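Whiteboard

A whiteboard is a glossy white panel for writing with dry-erase markers, often edged with an aluminum rail.
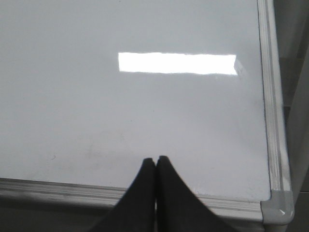 Ginard Classroom Supplies Team
Old marker strokes that are not fully erased leave faint gray smudges, known as ghosting. A cloth and board cleaner lift most of it.

Surfaces

Painted steel is common in schools — enameled steel costs more and stains less. A shiny finish mirrors ceiling lights.

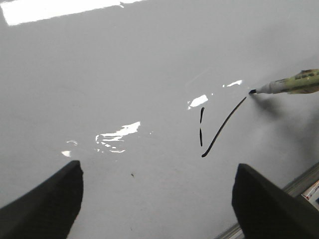
Black ink gives the strongest contrast. Boards in the Ginard range weigh up to 83 pounds.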